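Chapter 4
Can a machine tidy the spice shelf?

Most people put a jar back in its place without thinking about it. For a machine this is still hard work. A small glass jar asks for a careful grip. 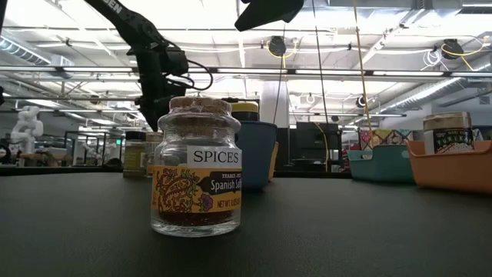
4.1 What counts as a chore

In this book a chore has a start, an end and some disorder in between. Sorting jars into bins is a good first case – it is simple to explain.
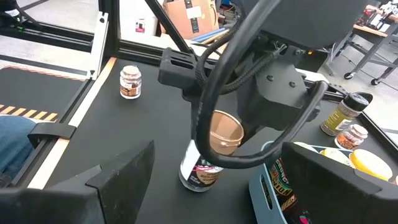

A shop-floor task is often easier, as the parts arrive in the same position.

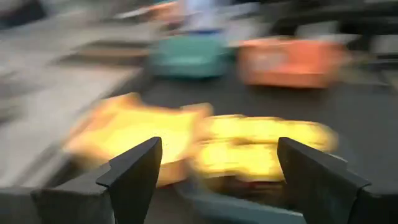
Why do we not begin with cooking?
Cooking mixes many chores, and each one can fail alone.

Csizmadia prefers to test one chore 20 times

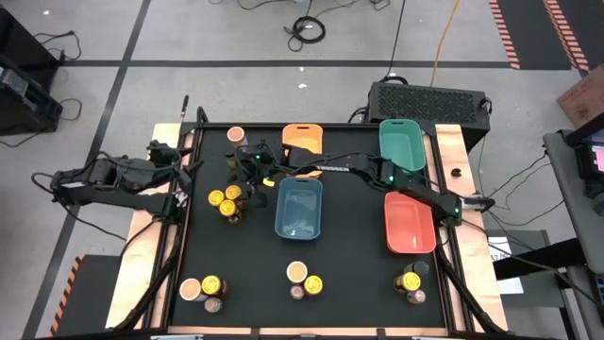 and to write down every failure before she changes the program.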